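Das Tuch aus Bristura

Meine Schwester hat angerufen, da stand ich noch mit nassen Haaren im Flur, und sie hat nicht Hallo gesagt. Sie hat gesagt: »Es ist bei dir.« Und ich wusste sofort, was sie meint, denn in unserer Familie gibt es nur eine Sache, die so verloren gehen kann, dass man danach nicht mehr Hallo sagt.

Das Tuch also. Wir nennen es das Tuch, weil wir uns nie einigen konnten. Meine Schwester sagt Decke, ich sage Handtuch, meine Nichte sagt gar nichts davon, sie sagt einfach Kuromi und streckt die Hand aus. Gekauft haben sie es vor zwei Jahren in Bristura, in einem dieser Läden am Hafen, wo Luftmatratzen von der Decke hängen und es nach Gummi riecht. Es war als Trostpreis gedacht für einen verregneten Urlaub. Seitdem ist es überall mit, beim Zahnarzt, im Kino, einmal (aber da war sie noch fünf) auf einer Beerdigung, zusammengerollt unter der Strickjacke.

»Bei mir ist es nicht«, hab ich gesagt.

»Dann ist es in Belitport im Hotel, und dann weiß ich auch nicht.«

Im Hintergrund hörte ich meine Nichte. Nicht weinen, das wäre mir lieber gewesen. Sie hat ganz sachlich die Orte aufgezählt, an denen man es vergessen haben könnte. Auto. Raststätte. Tantes Sofa. Tantes Bad. Tantes Bett, weil sie da mit den Schuhen draufgelegen hatte, was ich bei der Gelegenheit auch erfuhr.

Ich muss dazu sagen, dass die beiden im August vier Tage bei mir in Dendau gewesen waren, auf dem Rückweg vom Meer, und dass meine Wohnung sich davon noch nicht erholt hatte. Ich hatte eine Muschel im Besteckfach. Im Kühlschrank stand ein Joghurt mit einer Gabel drin. Also hab ich gesagt, ich schaue nach, und sie hat gesagt, jetzt gleich?, und ich hab gesagt, ja, jetzt gleich, und bin mit dem Telefon am Ohr losgelaufen wie eine, die im eigenen Haus den Sicherungskasten sucht.

Unter dem Sofa: ein Haargummi, ein halbes Puzzleteil, zwei Euro. Hinter der Badtür: mein Bademantel, den ich seit Ostern für verschollen gehalten hatte. Im Bett nichts, außer Sand, und zwar so viel, dass ich mich gefragt habe, wie ich eigentlich zwei Wochen lang darin geschlafen habe, ohne es zu merken.

»Waschmaschine?«, fragte meine Schwester.

»Da schau ich doch nicht nach, da hab ich seitdem dreimal gewaschen!«

»Schau trotzdem.«

In der Waschmaschine war es nicht. Aber im Wäschesack für die Sachen, die angeblich extra gewaschen werden müssen, weil ich mir das jedes Jahr vornehme, da war es. Ganz unten, unter der guten Tischdecke und einem Pullover, der nur noch aus Hoffnung besteht. Ich hab es rausgezogen und durchs Telefon gerufen: »Ich hab's!«, und am anderen Ende wurde es erst still und dann sehr laut, und dann hat jemand aufgelegt, ich glaube, mit dem Kinn.

Gewaschen hab ich es noch am selben Abend. Am nächsten Morgen hab ich es ausgebreitet, damit ich endlich mal sehe, worum es eigentlich die ganze Zeit geht.
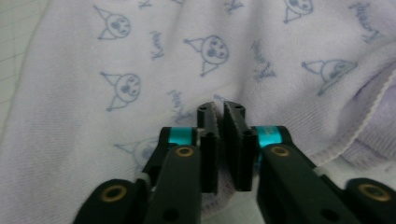

Kuromi, auf der Seite liegend. Mir ist das Umdrehen erst später eingefallen.

Ich hatte es ja nie richtig angesehen. Es war immer ein Knäuel gewesen, etwas, das unter einem Kinderarm klemmte, und ich hätte geschworen, da wären Katzen drauf. Es sind aber diese Köpfe mit den langen spitzen Ohren, und dazwischen steht der Name, falls man es vergisst. Und weich ist es! Ich bin eine erwachsene Frau von 46 Jahren und hab die Wange draufgelegt. Nur ganz kurz, zum Prüfen.

Dann kam die Nachricht meiner Schwester, wann ich es losschicke.

Dazu muss man wissen, dass die Post in Dendau im Juli zugemacht hat. Es gibt jetzt eine Annahmestelle in einem Laden für Anglerbedarf, und der Mann dort nimmt Pakete nur vormittags und nur, wenn er gute Laune hat. Ich bin also hin, das Tuch in einer Tüte. Er hat reingeschaut und gefragt, was das sei.

»Ein Tuch«, hab ich gesagt.

»Handtuch oder Decke?«

Ich schwöre, das hat er gefragt. Er hätte da ein Formular, und auf dem Formular gäbe es eine Zeile, und in der Zeile müsse was stehen. Ich hab gesagt, das sei in unserer Familie nicht geklärt. Er hat mich lange angesehen. Dann hat er gesagt, ein Päckchen nach Pascu brauche im Moment sowieso neun Tage, wegen der Brücke.

Neun Tage. Ich hab draußen neben dem Ständer mit den Gummistiefeln gestanden und meine Schwester angerufen, und meine Schwester hat es weitergegeben, und dann war plötzlich meine Nichte selbst am Apparat, was sie sonst nie macht, weil sie Telefonieren peinlich findet.

»Neun Tage ist okay«, hat sie gesagt. Und dann, nach einer Pause: »Riecht es noch nach mir oder riecht es nach dir?«

Ja. Was sagt man da. Ich hab an das Waschmittel gedacht, das mit dem Bergsee auf der Flasche, und an die sechzig Grad, auf die ich so stolz gewesen war.

»Ein bisschen nach beiden«, hab ich gesagt.

»Du hast es gewaschen.«

»Ein bisschen.«

Sie hat geseufzt wie eine Frau, die schon viel mit Verwandtschaft erlebt hat. Dann wollte sie wissen, ob ich es wenigstens nicht zusammengelegt hätte. Das Tuch wird nämlich nicht zusammengelegt. Wenn man es zusammenlegt, hat sie mir erklärt, dann bekommen die Köpfe Knicke, und mit einem Knick im Gesicht kann man nicht schlafen. Man muss es fallen lassen und dann so lassen, wie es fällt. Ihre Mutter wisse das. Alle wüssten das.

Ich bin nach Hause und hab es aus der Tüte genommen, in der es leider sehr ordentlich zusammengelegt lag, Kante auf Kante, so wie unsere Mutter uns das beigebracht hat, mit dem Glattstreichen am Schluss. Ich hab es ausgeschüttelt und fallen lassen.

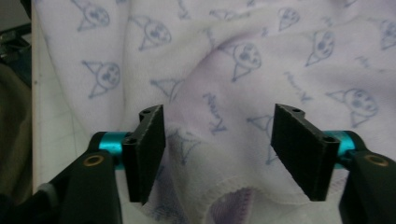
Nach Vorschrift: fallen gelassen, in lockeren Falten.

Es sah, muss ich zugeben, viel mehr nach ihr aus. Ein Kopf schaut hierhin, der nächste dorthin, der Name läuft schräg durch die Mitte und weiter rechts noch mal, blasser und verdreht. Ich hab mich mit meinem Kaffee dazugesetzt und zum ersten Mal seit dem August gefunden, dass die Wohnung zu still ist. Vier Tage lang hatte ich mir gewünscht, dass mal keiner im Bad singt. Und dann hat eben keiner mehr im Bad gesungen.

Es sind 300 Kilometer von Dendau nach Pascu. Wenn man die Brücke umfährt, ein paar mehr. Ich hatte mir für den nächsten Tag den Keller vorgenommen, mit Liste und Müllsäcken, ich hatte mir extra neue Handschuhe gekauft. Den Keller gibt es immer noch, falls jemand fragt.

Losgefahren bin ich um halb sechs, das Tuch auf dem Beifahrersitz, unzusammengelegt. Nach einer Weile hab ich es angeschnallt, weil es in jeder Linkskurve ein Stück Richtung Tür gerutscht ist und ich mir vorgestellt habe, wie ich einem Kind erkläre, dass es jetzt Fußmattenflecken hat. An der Tankstelle hat eine Frau durchs Fenster gelächelt und gefragt, ob da ein Baby drunter schläft. Ich hab den Finger auf die Lippen gelegt, fragt mich nicht, warum. Sie ist auf Zehenspitzen weggegangen.

Auf der Umleitung hab ich mich dann verfahren, zweimal an derselben Gärtnerei vorbei, und beim zweiten Mal hab ich angehalten und einen Topf Astern gekauft, damit es nach Absicht aussieht. Ich hab unterwegs auch laut mit dem Tuch geredet. Übers Waschmittel hauptsächlich. Ich hab mich entschuldigt und gesagt, dass ich das mit dem Bergsee nicht böse gemeint habe.

Kurz nach zehn stand ich in Pascu vor der Tür. Meine Schwester hat aufgemacht, im Schlafanzug, eine Zahnbürste im Mund, und hat erst die Astern angesehen, dann mich, dann das Tuch über meinem Arm.

»Du spinnst«, hat sie gesagt, soweit man das mit Zahnbürste sagen kann.

Meine Nichte kam die Treppe runter, eine Stufe nach der anderen, kein bisschen eilig. Sie hat mir das Tuch vom Arm genommen, das Gesicht reingedrückt und eingeatmet. Lange. Ich hab daneben gestanden und die Luft angehalten, mit dem Topf vor dem Bauch.

»Auto«, hat sie gesagt. »Und Kaffee.«

»Schlimm?«

Sie hat überlegt. Dann hat sie sich das Ding um die Schultern gehängt und mich gefragt, ob ich über Nacht bleibe, weil, auf dem Sofa wäre Platz, man müsste nur den Zoo wegräumen. Der Zoo bestand aus Schuhkartons und war größer als das Sofa. Wir haben bis mittags daran umgebaut, die Giraffen wohnen jetzt im Flur.

Abends lag ich unter einer Wolldecke, die kratzt, und die Tür ging auf. Sie hat nichts gesagt. Sie hat mir das Tuch über die Füße fallen lassen, es nicht glattgezogen, und ist wieder ins Bett gegangen. Am Morgen wollte sie es natürlich sofort zurück.

Zuletzt aktualisiert: Dienstag, 3. September 2024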